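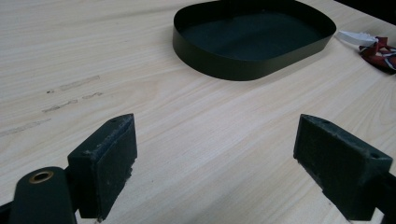
## 7. Perda de preensão e desgaste das pastilhas

Esta seção trata da falha F-29 (escorregamento da peça entre os dedos) nas garras manuais Anex usadas aos pares em mesa. Aplica-se às unidades entregues à célula de Grustidville e às unidades de reposição montadas pela Quintela. Para falhas de comunicação e de cabo, consulte a seção 9.

Revisão do texto: 22 de abril de 2024.

### 7.1 Sintomas

A falha F-29 é registrada quando ocorre uma das situações abaixo:

- a peça gira entre os dedos depois do fechamento completo;
- a peça se solta durante a elevação, sem abertura comandada pelo operador;
- o tecido permanece preso a uma das pastilhas depois da abertura;
- os dedos fecham, mas as faces das pastilhas não se encontram em toda a altura.

As três primeiras situações aparecem sobretudo com peças têxteis leves, como gravatas e laços. A quarta indica desalinhamento mecânico e segue direto para o item 7.5.

> **Nota:** Um escorregamento isolado não caracteriza a falha. Repita a preensão com a mesma peça e no mesmo ponto antes de abrir o registro.

### 7.2 Antes de iniciar

> **CUIDADO:** Risco de esmagamento. Mantenha os dedos da mão livre fora do espaço entre as pastilhas enquanto a garra estiver empunhada. Não limpe as faces com o gatilho pressionado.

> **CUIDADO:** Não desconecte o cabo com a gravação em curso. O arquivo da sessão pode ficar corrompido e o registro da falha se perde.

1. Encerre a sessão em andamento e aguarde a confirmação de arquivo salvo.
2. Retire da área de trabalho as peças têxteis que não serão usadas no teste.
3. Apoie a segunda garra na mesa, com os dedos abertos e o cabo sem torção.
4. Verifique se há luz suficiente para examinar as faces internas das pastilhas. Use uma lanterna, se necessário.

### 7.3 Inspeção visual

1. Abra os dedos até o batente.
2. Examine a face interna de cada pastilha. Procure áreas polidas, lascas, pontos claros e bordas levantadas.
3. Examine a borda inferior da pastilha, onde costumam se acumular fibras.
4. Confira os furos dos parafusos. A cabeça do parafuso de fixação não pode ficar acima da superfície.
5. Observe as buchas metálicas nos braços. A bucha deve estar assentada no alojamento em todo o contorno.
6. Passe um pano sem fiapos na face interna e repita o passo 2. Marcas que saem com o pano são resíduo e não contam como desgaste.
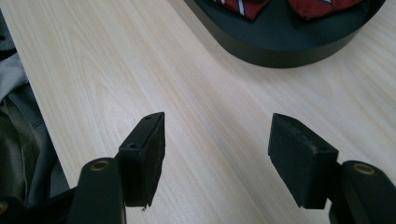
*Figura 7-2. Dedos abertos. Observar o fragmento claro solto no canto inferior da pastilha esquerda.*

Classifique o resultado conforme a tabela:

| Condição observada | Classe | Ação |
|---|---|---|
| Poeira ou pontos claros removíveis | A | Limpar e devolver ao uso |
| Superfície gasta, sem bordas soltas | B | Limpar e executar o teste do item 7.6 |
| Fibra ou fragmento solto na borda | C | Retirar de uso e substituir o par |
| Lasca na borda superior interna | C | Retirar de uso e substituir o par |
| Bucha deslocada ou com folga | D | Enviar à assistência |

> **Nota:** Não puxe fibras soltas com os dedos nem com pinça. O revestimento pode se desprender do bloco e tornar inútil a comparação com a pastilha oposta.

### 7.4 Substituição das pastilhas

As pastilhas são fornecidas e trocadas em pares. A montagem de uma pastilha nova diante de uma gasta altera o ponto de contato e reproduz a F-29 em poucas sessões.

Material necessário: kit de pastilhas Volham, chave hexagonal do kit, pano sem fiapos, álcool isopropílico.

1. Desconecte o cabo da garra.
2. Solte o parafuso de fixação da pastilha esquerda e retire o bloco no sentido da ponta.
3. Limpe o assento no braço. Remova restos de revestimento e deixe o álcool evaporar.
4. Encaixe o bloco novo com a extremidade estreita voltada para a ponta do dedo.
5. Aperte o parafuso até encostar e complete com 1/4 de volta. Não aplique trava química.
6. Repita os passos 2 a 5 no lado direito.
7. Feche e abra a garra algumas vezes sem peça. O movimento deve ser contínuo, sem ruído de atrito.
8. Anote no cartão da garra a leitura do contador de ciclos.

O intervalo de troca preventiva é de 1757 ciclos de fechamento. Unidades que operam com tecido de fio solto podem exigir troca antes desse limite; nesse caso, vale a classe obtida no item 7.3.

### 7.5 Alinhamento dos dedos

1. Feche a garra devagar sobre uma folha de papel comum.
2. Puxe a folha pela lateral. A resistência deve ser igual na ponta e na base das pastilhas.
3. Se a folha sair livre pela ponta, afrouxe o parafuso do bloco, pressione os dois blocos um contra o outro e reaperte.
4. Se a folga persistir, abra a garra e meça a distância entre as pontas. O valor nominal é de 108 mm. Uma leitura diferente indica braço deformado ou bucha gasta (classe D).

### 7.6 Teste de preensão em mesa

O teste usa um laço ou uma gravata e o expositor de hastes. Execute-o sempre com a garra que apresentou a falha e com a segunda garra em posição de apoio.

1. Posicione o expositor sobre a mesa, com a base inteira apoiada no tampo.
2. Coloque o laço plano sobre o tampo, à frente do expositor.
3. Aproxime a garra com os dedos abertos e feche-a sobre a alça.
4. Eleve a peça até a altura da travessa e mantenha a posição.
5. Pendure a alça em um pino livre e abra os dedos.
6. Afaste a garra na horizontal. A peça deve permanecer no pino, sem acompanhar a pastilha.
7. Execute 4 repetições. Uma única queda reprova a garra.

> **CUIDADO:** Durante a elevação, mantenha o cabo fora do alcance do expositor. Um cabo tensionado pode tombar a haste sobre a mão do operador. 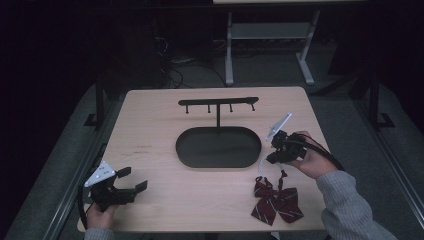

**Posso repetir o teste com outra peça se o laço escorregar na primeira tentativa?**

A troca de peça invalida a série. Registre a reprovação, limpe as pastilhas conforme o item 7.3 e reinicie a contagem com o mesmo laço.

### 7.7 Registro da falha

Preencha a ficha F-29 com o número da garra, o lado (esquerda ou direita), a classe do item 7.3, a leitura do contador e o resultado do teste. Guarde as pastilhas retiradas em saco identificado até o encerramento do registro.

As fichas abertas antes da revisão de dezembro usam a classificação antiga, sem a classe D. Não as converta; abra uma ficha nova e cite o número da anterior no campo de observações.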